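Laundry Month at Sotema
Gallery / Teaching by hand / May

We spent all of May on laundry, and I loved it! The Sotema group teaches its robot by remote control: one of us puts on the gloves, moves, and the hand across the room moves too. Every run gets saved, good or clumsy, and by the end of the month we had 1125 of them.

Picking clothes out of a basket is my favorite task to teach. You reach over the rim, feel for a fold with two fingertips, and pinch. My first 80 tries were terrible (so many socks left behind), and then something clicks in your wrist and you stop thinking about the gloves at all.

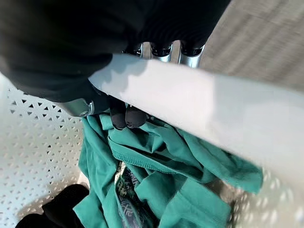 Shirts are harder than towels, by the way. A towel comes up from any corner you grab, but a shirt likes to drag half the pile with it. We kept almost 500 runs of shirts alone, and I'd happily do more.

Next up is folding, with the Matlala table and the softer Stoltis pads. Come by after 4 p.m. if you want a turn in the gloves!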